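Bamel to Open Household Goods Store in Gavley in August

GAVLEY – Bamel, the family-owned home goods retailer, will open its second store in August in the former Laskowska bakery building. The shop will sell kitchenware, storage items, table linens and small furniture, and will create 11 jobs.

The company has signed a lease on the ground floor and the rear storage area. Work on the floors and lighting is under way, and the original front windows will stay in place.
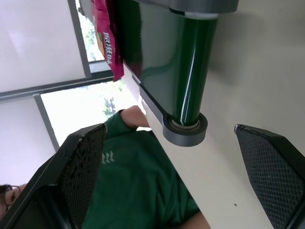
Page 2

"Our customers in Gavley have been driving 25 miles to the Trarkberg store for years," said Annunziata Cirillo, managing director of Bamel. "We looked at several sites before choosing this one. It has parking behind the building and a bus stop across the street."

Carleen Ashby will manage the new store. She has worked for Bamel for eight years, most recently as assistant manager in Trarkberg. Hiring for sales and stockroom positions has started, and both full-time and part-time hours are available. Applications can be picked up at the Trarkberg store.

The Gavley store will carry the same core range as Trarkberg, with more space given to storage and organizing products. Wire baskets, shelf inserts and drawer dividers have been the fastest-growing part of the business, according to buyer Lech Ziółkowski.

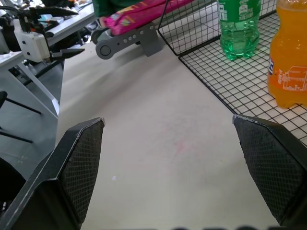
2 min read

Prices will be the same at both locations, and items bought at one store can be returned at the other with a receipt. Gift cards already in circulation will be accepted in Gavley from the first day.

Store hours will be 8 a.m. to 6 p.m. Local delivery of furniture will be offered within Gavley for orders placed before 11 a.m.

The building's owner, Eugeniusz Kaczorowski, said he was pleased to have a tenant for the whole ground floor. The upstairs offices are not part of the lease and remain occupied.

About Bamel
Bamel sells household goods from its store in Trarkberg. The company is privately held.

Media contact
Songül Dağdelen, Communications, Bamel, Trarkberg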